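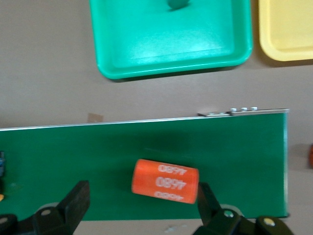
I have a theory that you can tell how well a robot cell is looked after by asking when somebody last cleaned the belt. People will show you the arm. They will show you the screen with the nice graphs on it. Ask about the belt and you get a pause, and then somebody goes off to find a cloth.

I look after one small bench cell at Graline, where I've been for long enough to have opinions, and this is me having them in public. The cell is not grand. There's an arm, a two-finger gripper with a little camera up at the wrist, a short green conveyor on a tabletop and a couple of plastic trays. It handles cylinders. We use orange dummies with 4680 printed on them in white, and when I started I assumed the whole business of keeping it going would be software. Half an hour of it is. The rest is screws, dust, tape and arguing with Rami Aoun about where things should go.

So here is the argument I want to make, and Rami can write his own piece if he doesn't like it. I think a small cell should be set up by hand, by the person who is going to look after it, every single time it's been moved or taken apart. No saved positions pulled from last month. No "it's near enough, the camera will sort it out". Start from the table and work up.

The camera won't sort it out, you see. Well, it will, for a while, and that's what makes it such a bad habit! We had a spell in January when the belt had been nudged along the table (I'm fairly sure I know whose elbow it was, and he's sure it was mine) and the vision quietly corrected for it. The picks kept going in. What we didn't spot was that the fingers were coming down with one of them far closer to the end of the cylinder than the other, and every so often the tip would brush the end face on the way past. The log said 3,029 picks, nearly all good, and I remember being very pleased with that. Then the misses started coming in clumps, and Rami wanted to retrain the model, and I wanted to get a ruler out. We retrained the model. Then we got the ruler out.

My own way of setting up goes like this, and I'd defend every bit of it. The conveyor gets placed first, with the power off, and squared to the table by measuring from the table edge to the metal rail at both ends. It has to be the rail and never the belt itself, as the belt wanders and the rail doesn't. Then I check the bolts. I go along the whole conveyor with a key even if I did it the last time, and I put a bit of paint across each head once it's tight so a turned bolt shows up at a glance. Arwel Kneath taught me that when I was at Bidton, on machines the size of a bus, and he'd laugh to see me doing it on something I can nearly lift on my own.

Then the trays. Please, if you take one thing from all this, fix your trays down or mark where they live. A light plastic tray will creep. You lean over it, you reach in for a part, somebody wipes the table, and it's shifted by a finger's width and the arm is putting things down on the rim. I mark corners with tape. Rami thinks tape is scruffy and that a proper cell would have a machined plate with pockets in it, and he's right that it would look better. But the machined plate costs money and takes weeks, and then the job changes and you need a tray of another shape and the plate is a very expensive doorstop. We have one of those, from Khasawneh. It's a lovely doorstop.

The gripper comes last, and this is where I get a bit fussy. I take the fingers off at every service, clean behind them and put them back with the screws done up in turns, a little on one and a little on the other. If you do one right up first, the finger sits with a slight lean that you can't see by eye. You can feel it, though. Close the gripper on a dummy by hand control, very slowly, and watch whether the dummy rolls or slides before it's held. If it moves, one finger is arriving early. I do that with the cylinder lying on the belt and then again with it on the bare table, and if the two don't agree the belt isn't level and I go back to the start, muttering.

The cleaning belongs in here as well and it always gets left off the list. Little white specks get everywhere on our bench and I've never quite settled where they all come from. Purificación Gallardo, who had this cell before me, used to keep a soft brush hanging by the stop button and did the table, the belt and the fingers in that order before she'd switch anything on. I thought it was a bit much. Then I had 53 faults in one shift from a bit of grit on a fingertip, and I went and bought a brush.

Now, the case against me, as put by Rami over many cups of tea. It takes too long. A full setup by hand is most of a morning, and a saved position file takes as long as it takes to press a button. If you had a room full of cells you couldn't possibly do it, and the folk at Flemo, who do have a room full, would go under. All true. I'd still say that a room full of cells needs more than one person who knows what a square belt feels like, and you only learn that by doing it — usually by doing it wrong with your boss standing there. A position file tells you where things were. It has no idea that the table has been moved to get at a socket.

I will give him this much. I do save the positions now, at the end, once it's all set and has run clean. When I do the next setup by hand I compare the two, and the difference tells me what's drifting. Last time it was the far end of the rail again. I suspect the table leg, and I've got a new foot for it on order.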